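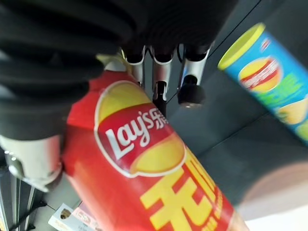 4. The tube on the shelf

Home Issues Articles About Search Next article

Section 3 dealt with bags. Now the tubes – the tall round chip canisters, which the Udstead stores stock beside the bags but which behave nothing like them once people start picking them up and putting them back. Same aisle, same customers, different mess.

4.1 Why tubes at all

Short answer: they roll. A bag put back badly just slumps where it is. A tube put back badly leans on its neighbour, or lies down, or ends up under the unit, and whoever is restocking has to go looking. Staff in the Pretbridge store told us they'd sooner face up a whole bay of bags than one shelf of tubes. We didn't believe this untill we tried it.

Second reason is the label. A flat pack has a front. A tube has a front too, in the sense that the logo is printed on one part of the wrap, but a quarter turn and the shopper is looking at small print. We logged 3000 put-backs over the whole study, of which 1000 were tubes, and rotation was the most common fault in the tube set by a wide margin. Leaning came next. Lying down was a distant third, though it's the one managers complain about.

4.2 The floor and the table

Floor first. Striped grey carpet, which we kept from the earlier work so the bag and tube results could be set side by side. Carpet slows a dropped tube a good deal compared with the hard floors in the stores. Anyone reusing our numbers for a tiled shop should treat the rolling distances as low. We did not correct for it. 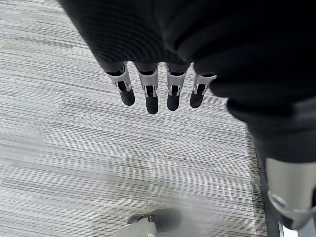

Dents were checked at the bottom seam and at the rim, lid off and lid on, after every drop. A dented rim matters more than a dented wall: the lid won't sit, and a lid that won't sit is a return. Wall dents mostly went unnoticed by the shoppers in the follow-up, even fairly deep ones.

Next to the unit is a stainless steel table. Tubes get staged there before they go up, same as the steel trolley tops at Pretbridge. Steel is slick and a tube set down on its bottom edge will skate a little before it settles. Lids up, always. A glare patch on the steel made it hard to read small type on the packs, so labels were read at the shelf and never on the table.

4.3 Grip and tilt

Most of the handling faults start with how the tube is held. People grab near the top, thumb on one side and fingers on the other, becuase that's the part that sticks up over the shelf lip. Held up there the bottom swings. The tube arrives at the shelf on a slant, the bottom edge touches first, and if it is let go early it leans. Holding lower down fixes this but nobody does it on a crowded shelf – no room for the hand between packs. 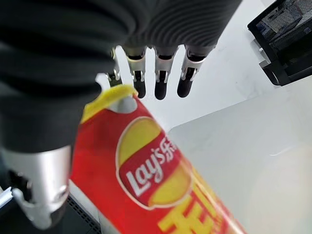 Glossy wraps are worse for this than matte ones. The red Lay's tube was our reference pack for slant, picked for its large printed characters running down the body, which make a tilt easy to judge from a few steps away. Hedlund (the shelving supplier) suggested a ribbed liner to stop the bottom edge sliding. Tried it, dropped it. Tubes stopped sliding and started tipping instead, and the liner collected crumbs.

4.4 Spacing

Two layouts were compared. Tight: packs touching. Loose: a gap left between each, whatever gap the person happened to leave. Tight rows hold each other up but pulling one out turns the ones either side. Loose rows stay facing the right way longer, then one leans and that's it.

Figure 4. Loose layout. Canisters on the upper and middle shelves of the dark grey unit, bottom shelf clear; four upright in the middle row, unevenly spaced, the blue one leaning slightly.
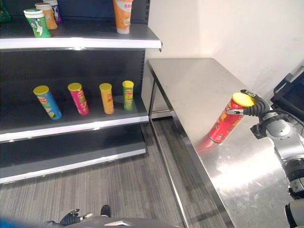 White front lips help. They catch a pack that has crept forward, and they give the eye a straight line to set the row against. In the Skonddale store the lips had been taken off for cleaning and never put back; the front row there was ragged by 3 in the afternoon on every visit.

Mixed flavours made no differance to leaning that we could find. They did make faults quicker to spot, a green next to an orange shows a gap much better than two of the same colour. Mixed heights were not tested properly. The short cup-shaped packs went on the top shelf and stayed there, and we have too few put-backs on them to report anything beyond that.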